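4.2 Demonstration during the open day

The second part of our study took place on 21st January, when the laboratory at Talldale was open to the public. In the preparation period, which ended in December, the system had been tested only by members of the team. The open day was the first time that people without any technical background could watch it at close distance and ask questions to the operators.

The task shown to the visitors was table setting. We selected it after a short discussion with the education office of Talldale, because every visitor knows how a table is set and can judge the movement without explanation. Bowls, plates, cups and spoons were used, and the operator was allowed to change their places between two runs. The control software was Juvier, in the same version as in Section 3, and its settings were not changed during the day. Each visitor group stayed for 30 minutes. Figure 4 shows the work at the tables.
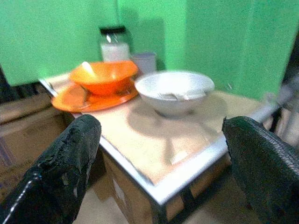
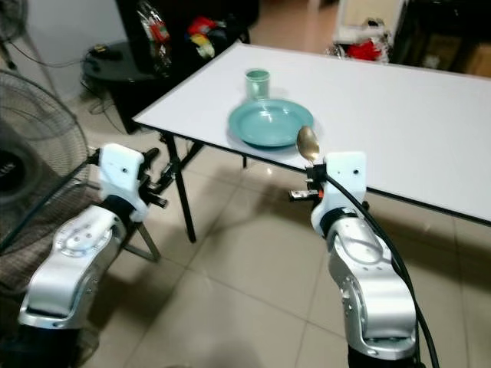 Figure 4. Table setting at the open day. First picture: orange and white tableware between the gripper fingers. Second picture: a spoon held upright in the right gripper, near a teal plate and cup.

The groups were received by the second author, who gave a short introduction of five minutes. After this, the visitors were free to move along the marked line on the floor and to choose which part they wanted to watch. We did not ask them to be silent. Many of the questions came while the arms were moving – this was useful for us, as the operator had to answer and work at the same time, like in a real kitchen or canteen.

All questions were written down by Solomiia Zinchenko on paper and later typed into the Pledness archive. Questions about safety and about the price were put in separate groups. The largest group concerned the speed of the arms. Older visitors often found the speed comfortable, while school pupils wished it to be faster. A smaller number of visitors asked why the spoon is taken by the handle, and if the robot would also manage a fork or a knife. We had not prepared an answer to this question, and it is now part of the plan for the next study.

There are two limits of this procedure. The visitors came by their own choice, so their interest in robots was probably higher than in the general population. Also, the remarks were collected by one person only, and short remarks between visitors may be missing. The coding of the remarks is described in Section 4.3.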